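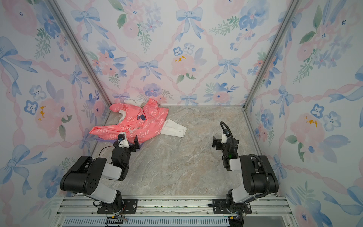
Can shirts and blouses with a white collar and cuffs go in the same wash as everything else?

They can if the coloured part has been washed a few times and no longer gives off dye. Until then, wash them on their own or with similar shades, at the lowest temperature on the label, and hang them up as soon as the machine stops. Pinks and reds are the worst for bleeding into white trim, and most of the damage is done while the wet clothes sit in a heap.

The question came from Ayten Gökçe, and several other readers sent in much the same one after the piece on bedding. Dilek Ertürk, who ran the alterations counter at Taşdemir until last November, has gone through the replies and added her own notes.

Before washing
Undo all the buttons, including the ones on the cuffs. A cuff washed buttoned up stays dirty on the inside and pulls at the thread. Turn printed fabric inside out but leave the collar standing up. Rub a little plain soap along the fold of the collar and the edge of each cuff, leave it for 20 minutes, then wash as normal. Don't scrub with a stiff brush, which roughens the cloth and makes it hold more dirt next time.

Testing for dye
Wet a corner of the inside hem and press it in a white cloth. If colour comes off on the cloth, the garment isn't ready for a mixed load. Dilek does the test again after each wash and stops when the cloth stays clean.

Dark marks
Work out first if the mark is part of the print. Oğuzhan Tuncer wrote to say he spent an evening on a navy spot that was a sewn patch. If it is a stain, dab from the outside in with cold water and a clean cloth, and keep it away from the iron until it has gone. Ink needs a proper stain remover, tried on the inside hem first.

Drying and ironing
Hang by the bottom hem, out of direct sun. Iron the collar first, from the points towards the middle, then the cuffs, inside before outside. The body comes last. Use a cooler iron on printed areas and press them from the back.

Putting away
Hang them if there is room. If they have to be folded, fasten the top button and fold the sleeves behind so the cuffs lie flat. A shirt left in a pile overnight will usually need ironing again, collar included.

The next swap table is on 10/08/2018 in the hall behind Mamow. Bring clean clothes only, on hangers if you have them. Ilgın Saraç is taking names for the mending corner and still has places in the afternoon.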